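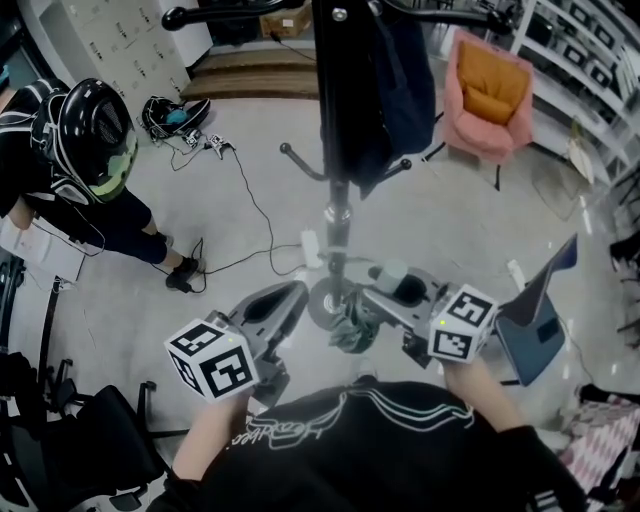
COMMUNITY NEWS | Around the Building

The coat rack stays, and the floor gets a tidy

14 Feb 2023

If you've come through the locker room at Imrie lately, you know the coat rack. Tall black pole, curved hooks with little round balls on the ends, round base that stubs every toe in the place. I'm fond of it! There was talk of getting rid of it now that we have the white lockers, and I'm happy to report that it has been saved.

Vandana Saxena put the question to everyone who rents space here, and 101 people wrote back (I didn't think that many of us read the emails). Most wanted to keep it. Lockers are great for a laptop or lunch, but a big winter coat comes out looking like it slept in there. The rack is also the first place I look when I've lost a scarf.

What does have to change is the stuff that ends up underneath. Things slide off the hooks and stay down there, and a crumpled green cloth at the foot of the pole is pretty much what you'd expect to find on any given day. Then there are the cables. The power strip sits on the floor right behind the rack, with black cords running off across that shiny gray floor, and it's easy to forget them when you're reaching up for your jacket.

So the plan, starting this week, goes like this. Anything left on the floor by the rack at closing goes into the lost and found bin by the Mirkel Street door, and it stays there for 10 days. Bags and jackets can hang overnight, but please use the upper hooks so nothing drags. The power strip will move over to the wall once the new cord covers show up, and Vandana is hoping to have those down before April.

The covers and a second bin come out of the shared supplies fund, which stood at $2,582 before the order and is at $2,311 now. If you'd like to see the receipt, it's in the folder at the front desk.

One more thing: somebody left a single brown glove in the bin last Friday, a left one, size medium. I'd love to get it home.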